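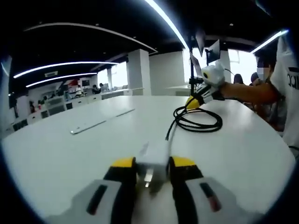
Table 2, Drenby floor: both grippers out, cables not yet tidied.

Pre-session check, hand-held grippers
Site: Drenby, open office, window end
Project: Rurkum
Checked by: me (Pascal Fröhlich signs off the other tables)

1. Fingers open and close freely. OK
Gave each one a good few squeezes. The left finger on mine felt a bit gritty so I wiped it and it's fine now.

2. Yellow finger sections seated, no splits. OK
Please push them on properly, folks! A wobbly tip ruins a whole batch and you only find out when somebody sits down to watch it back.

3. Grey pads clean. OK
Alcohol wipe, not the kitchen spray (yes, I can tell).

4. Camera lens clean, housing tight. OK
Thumbprints again. Pick it up by the handle and we'd save ourselves five minutes every morning.

5. Cables clear of hands and table edge. NEEDS WORK
The black one is lying in loops right where you'd want to put your elbow, and the white one runs forward across the table. I'd like both clipped down before we record anything. Triantafyllou has the clips, or had them in December.

6. Monitors steady on the pole. OK
Tightened both brackets. The lower one does droop if you lean on it, so don't.

7. Laptop on mains, disk space free. OK
581 examples on there from the last run, all copied over. Keep 200 GB free or it stops without telling you.

8. Test clip recorded and watched back on both grippers. OK
Watched all of it, not just the first second. Picture and finger readings line up nicely.

9. Room to stand and swing your arms. OK, with a grumble
Fine for two people at the table. With three it gets silly, so if you're waiting your turn go and sit by the windows.

10. Breaks agreed. OK
Swap over after every 100 examples, sooner if your wrist aches. I went past that once on the Pornville job and couldn't hold a mug at teatime.

Result: pass once item 5 is sorted. I'll come back at 10.30 with tape if the clips don't show up.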